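Mellerwood Automation Forum
Teaching and Teleoperation > Demonstration Practice
Topic: Remote control or hand guiding for small office items

Suha Khasawneh
Our group at Rumville is preparing a set of demonstrations for desk supplies. To date we have recorded 942 episodes, of which 482 were performed by remote control and the remainder by guiding the arm by hand. I would welcome the views of members on which method should be retained for the stapler task.

My own preference is remote control. The operator sees only what the wrist view provides, and the policy will later have to work from the same view. With the stapler between the fingers, the strips of staples in the yellow tray remain visible, but the arm itself takes up much of the right side.
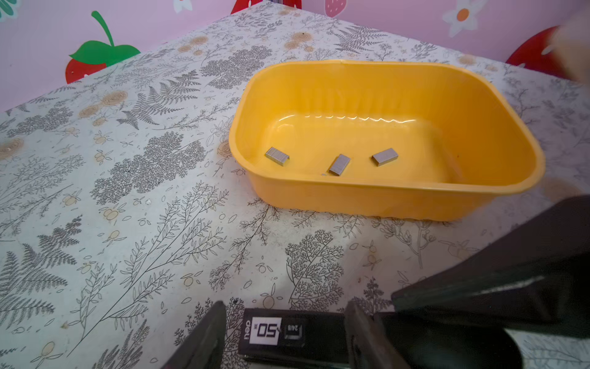 Kinnunen
I must disagree in part. Hand guiding gives the operator a direct sense of contact, and that is difficult to obtain through a controller. In our trials new operators needed more than 11 attempts by remote control before their motions became smooth.

Bririx
Were those operators given a practice period beforehand? Ours receive one, and the early hesitation is removed from the record.

Kinnunen
They were not. I accept that this affects the comparison – my objection regarding contact stands.

Suha Khasawneh
Thank you both. On our arm, hand guiding also places the operator's sleeve in the wrist view, and we have had to discard episodes for that reason. We will record 3 further sessions by each method, with the same operators, and post the results in this topic.

Bririx
Please include the discarded episodes in the totals.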